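Hat bench, notebook
5/3/20

Starting from the complaint, so I don't lose it. Gallardo wants the soft hats to arrive "ready to wear," meaning out of the carton, onto a head, no steaming. They also want them packed flat to save on freight. I have read their note twice and I still don't see how both of those happen with the same hat.

Where we were before today: the Vesska packing sheet says to push the crown in from the top, fold the brim up on one side, and lay the hat down on that fold. It claims the hat "recovers its form naturally." Recovers by when? Off whose shelf? There is no time given and no picture of the hat afterward. I would like to see whoever wrote it open a carton of 14 and put the top one on.

Notes on the soft brown bucket style, wide brim:

The brim is the strong part. All that ring stitching gives it some spring, and where it lies flat it seems happy to stay flat. The trouble is the crown. Once the top is dented, the creases run out every which way, and pulling on the brim does nothing for them. You have to work on the crown itself. I keep seeing people tug the brim as if the whole hat were one piece. The seam across the crown is the place I'd look first for a fold that won't come out, although I can't prove that yet.

The other thing I don't believe is the "lay it on its side" step. Tipped over, the brim curls up and wraps the crown, so now there are two bends where we had one.

Brim curled up at one side in both, crown out of shape in the second:

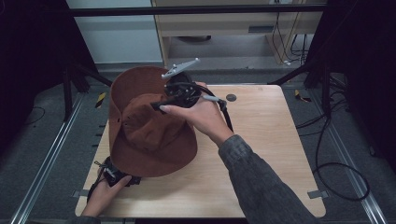
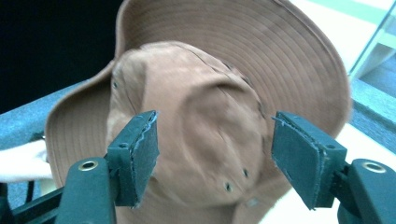
What I'd try instead

1. Crown up, brim down on the board, before anything else. No tipping.

2. Push the dents out from inside the crown with a fist or a rolled towel. Go slow near the eyelets. I have no evidence that they tear, but I don't want to be the one who finds out on stock that belongs to Gallardo.

3. Smooth the brim outward along the stitching, a bit at a time. Pressing across the rows just makes a new ridge.

4. Leave it alone. Check at 18 minutes, then again the next morning. The 18 comes from the old Damano sheet for felt and I have no reason to think it suits this cloth. It's a place to start and it lets us compare.

5. Write down what the crown looks like before you touch it. Last time we only had "after" notes and they were useless.

On the numbers in the Kitari email

They say 892 hats went out folded the Vesska way and 757 came back with "no shape issue reported." I'd be careful with that. A store that didn't answer is not a store with good hats, and they seem to have put both in the same pile. I asked for the split between "checked and fine" and "no reply." Nothing yet. Until I get it I'm not using 757 for anything, and please don't copy it into the summary.

Still open

Does a paper ball in the crown help, or does it leave its own dents? Two people here have opposite opinions and neither has tried it on this style.

Steam. Gallardo says no steaming at the store end. They didn't say we couldn't do it here before packing. Worth asking — in writing, so we have the answer.

Carton height. If the crown has to stay up, we lose layers, and freight will complain. I'd like the real cost of that before June, and not another guess from the back of an envelope.

Old packing sheet stays on the wall for now, with a pencil line through the fold step.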